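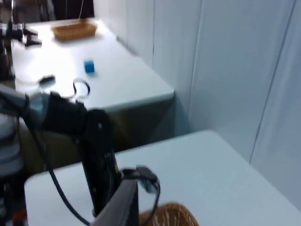 Notes for the Saturday talk, second half (after the tea break, so give people a minute to sit down and finish their biscuits)

Start with thanks to Kalevi Ikonen for letting me go on longer than he did last time, and then go straight into tables. I know, tables! But I spent most of October thinking about them when we set up the sorting room at Vistalholm, and I've come round to the view that everything else follows from where you put them.

Say why we went for white tops. Small things show up on them, buttons and pins and the odd earring, and you can tell at a glance when a top needs a wipe. The drawback is glare. If the light is strong, one end of a white table can be quite hard on the eyes, so try sitting at it for ten minutes before you decide where it lives. Rounded corners are kinder to hips as well (ask for a show of hands, who has a bruise?).

Then the gap. Ladi Bashir wanted the tables pushed together into one great big surface, and I did see the appeal, but I like a gap between a near table and a far one. Near is for what you're doing now, far is for what's been decided. Pause here, people usually want to argue about it.

Baskets next. I'm very fond of wicker, as you'll all have gathered by now. It's light, it's pleasant to handle, and a curved rim is easy to get hold of. Mention that it can snag knitwear, so line it with an old pillowcase.

Cost slide: 729 for the lot, 80 of that on baskets. Skareo quoted 1,860. Let them laugh, then move on.

If there's time, tell the story about the 17 odd gloves. If not, straight to questions, and remember to repeat each one for the back row.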